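Shelf gripper

From the Clamholm bench wiki, a hobby and small-shop reference. Page kept by Borghild Nyberg. Last edited 18 August 2022.

A shelf gripper is a small end tool that lets a robot arm reach in between packed goods and take hold of one of them. I started this page after a long stretch of swapping grippers on the same arm, so it leans heavily on what I've tried myself (feel free to add yours!).

Types

Most of what I've used is the two-finger kind. The Fenari is slim and opens 54 mm, so it takes a snack box by its thin side but not across the front. The Ferraro opens wider and pushes harder, and it dents cardboard if you leave the force where it ships. I keep mine at 17 newtons for cereal and cracker boxes, and that seems to suit most of them. Suction cups are a whole other family and have their own page.

Fit between rows

The number people ask me for is opening width, but on a full shelf I look at the outside of the fingers first. You're coming down into a gap between boxes, and whatever is bolted behind the fingers has to come down with them. Then there's the elbow, which loves to swing toward whatever is on the shelf above!

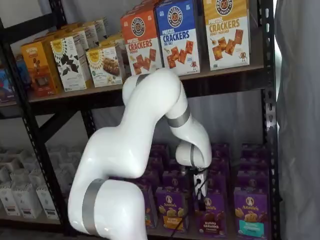
Cables are the other thing. I used to tape mine tight along the forearm and lost two connectors that way when the wrist turned. Now I leave a good loop of slack and run the wrist through its full turn by hand before I power anything up. Slack can snag on a box corner, so go slowly the first few times.

Finger pads

Bare fingers slide on glossy print. Skinderix pads are soft and a bit tacky, and I got some 3000 picks out of my first pair before the edges curled. Wipe them with a damp cloth, no solvent. The thicker pads grip better but eat into your clearance on both sides, so I went back to the thin ones.

Comparing two grippers

Keep the arm, the shelf and the boxes the same and change only the gripper. I do 41 picks with each, write down every drop or nudged neighbor, and restock the row by hand in between. Still missing from this page: anything on bags and pouches, which I haven't had much luck with.

See also: Suction cups; Wrist cable routing; Pad materials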